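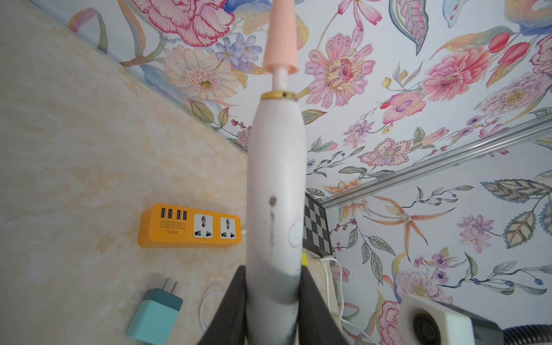 Household robotics

Home Topics Machines at home Glossary Contact

By Romana Paulík, with additions by Vilém Oravec. Last revised in September.

Household robotics is the branch of robotics that deals with chores in private homes, such as tidying, washing, folding laundry and putting small objects where they belong. Floor cleaning has been automated for a long time. Work that needs a hand is a different matter, and most of it is still done by people.

Scope of the term

In everyday use the term covers vacuum machines, lawn mowers and window cleaners. Specialists use it more narrowly, for machines that pick up objects and do something with them. The present article follows the second use. Dishwashers and washing machines are normally left out, although Vratislav Šimek has argued that they are the most successful household robots ever sold, and that the person who loads them is the part which was never automated.

Small objects in bathrooms and kitchens

A gripper with two fingers can hold an electric toothbrush upright by the lower part of its handle. This is a typical task of present research. The handle is smooth and narrow, it becomes wider toward the bottom, and the power button sits on the side, where a finger may press it by mistake. A grip placed too high leaves no room for the charging stand. A grip placed too low makes it hard to set the brush down.

The surroundings add their own difficulty. Power strips, plugs and white cables are often found close to the object, and a cable can be caught by a finger or pulled along with the arm. Glossy surfaces reflect the lamp, and strongly patterned wallpaper can confuse a program which looks for edges. A camera placed near the fingers helps with the last centimeters of the movement, but it sees little of the rest of the room.

Trials

The Zamov trial, led by Kourosh Nouri, compared 35 small household objects in two furnished bathrooms. The machine had to lift each object, turn it to a vertical position and return it to its place. Toothbrushes and bottles gave good results. Of 20 attempts with an electric toothbrush, almost 10 had to be corrected by a person, mostly when the brush was put back on its charger. Wet cloths and tubes of toothpaste were removed from the second part of the trial.

Fistel, a maker of grippers, took another way and changed the objects. Its Curari holder has a wide funnel, so that a brush may arrive a little crooked and still slide into position. Critics answered that a household which must buy new holders for everything has only exchanged one chore for another.

Present state

Single chores can be done under known conditions, slowly, and usually with a person near. Whole routines, for example cleaning a sink with all the things standing around it, are not yet reliable. Speed is rarely reported in the same way by two groups, so comparisons should be read with care. Otakar Šimko's survey of the field lists 9 different definitions of a completed task.

Shop-floor work is further ahead, for there the parts come always in the same shape and the same place. At Boonyarit, a packing firm, arms with two-finger grippers fill trays with toiletries, but workers still take over when the packaging is changed.

This site uses cookies to remember your reading settings. Accept Decline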